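Explore › Threads › Home & Kitchen

Home Search Alerts Saved

Right, cutlery sorting thread! We've been getting the shared kitchen at Clusteck ready for the June street lunch and I have got far too excited about plastic forks. 1/7

Background: last year everything lived in one big bag from Lodhi. 1000 pieces, all tangled together, and if you wanted a spoon you went in up to the elbow (and came out with a knife, every time).

38 replies · 549 likes

So this year each table gets a small crate with a compartment for each kind of thing. I'd wanted proper drawers but these are so much better – you can carry one out to the yard in one hand and plonk it down next to the soup.

Labels! We do ours in Chinese as half the regulars read it first, and the characters are gorgeous and short. 勺 is spoon, 叉 is fork, 刀 is knife. One character each, so they fit on a tiny bit of paper and you can write them big.

Tip from the Clidau lunch club: put the labels on before you fill anything. We did it the other way round on the first 2 crates and kept knocking the forks out. Also use a thick black pen, thin ones vanish by teatime.

12 replies · 203 likes
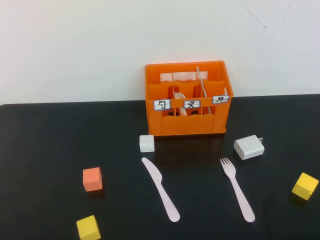 Photo: Nusotura kitchen thread

Orange crate on the black table, and I love how it stands out! Fork in the middle, handle down, tines up. I know some people like them the other way so nobody grabs the eating end, and I'm open to being persuaded, but you can tell what it is from across the room.

Knives go on the right, spoons on the left. We're more than halfway through the crates now and I'm doing the rest tomorrow morning with the radio on. Can't wait – send me your cutlery set-ups please! 7/7

61 replies · 88 shares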